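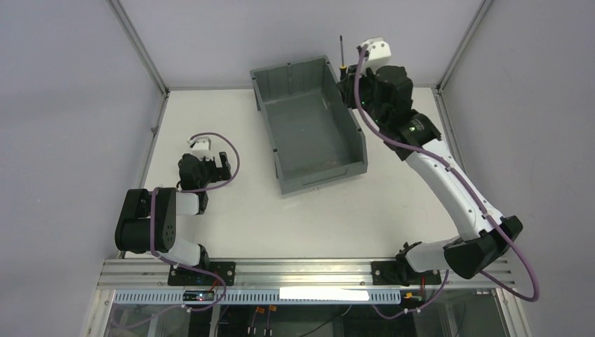
One arm with a screwdriver beside the grey bin, the other folded up with its fingers open.

I have spent most of December comparing grippers, and I would like to complain about the way they are sold. The Brindier brochure gives two whole pages to gripping force. The Tandero one has a chart of it, in colour. I can't remember the last job that went wrong for want of force.

What goes wrong is the screwdriver. It has a fat handle and a thin shaft, and it rolls. A gripper that will hold a block for 200 picks in a row gets hold of a handle slightly askew, and then you have a tool pointing at the ceiling and a bin it has to go into.

Solène Guillot, who shares the bench with me, thinks we should test with nothing but awkward things from the drawer. I used to find this unscientific. Six grippers later I am on her side — mostly, as she also wants to include wet string.

The makers will say that fingers can be changed, and so they can. The Tandero set costs 655 extra and arrives without the screws.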